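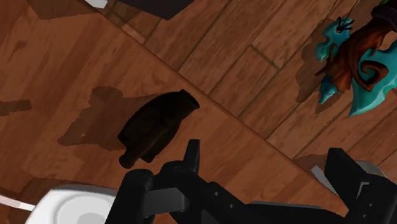 Slide 1. Rendered still: dark bottle-shaped object on its side, wooden tabletop.

Title: Shelf life of bottled sauces after opening. Ekene Balogun, with Ga-eun Ko on the panel count.

Slide 2. State the question first. The printed date covers the sealed bottle. Once the cap comes off, air, light and whatever sits on the rim decide the rest. Go slowly on water activity, half the room will be from packaging.

Slide 3. Samples. We opened 173 bottles and split them between cupboard and fridge. Same fill level, same cap torque. Lab work at Kistgate. Skip the torque table unless asked.

Slide 4. Color. Soy-type sauces darken in the cupboard, and the change shows on the meter before anyone sees it. Point at the left curve. The fridge curve is nearly flat – pause here.

Slide 5. Smell panel. Ah-rin Sun ran it blind. Panelists picked out the cupboard samples at month 2. Vinegar-based sauces gave no clear result, say so plainly.

Slide 6. Caps. Residue in the thread keeps the liner from seating. Wiping the neck after use helped more than switching liner material. Expect a question on cost; pass it to Bo-ram Yeo.

Slide 7. Label wording. Our draft reads "Refrigerate after opening. Wipe neck before closing." Leave it up during questions. Handouts are by the door.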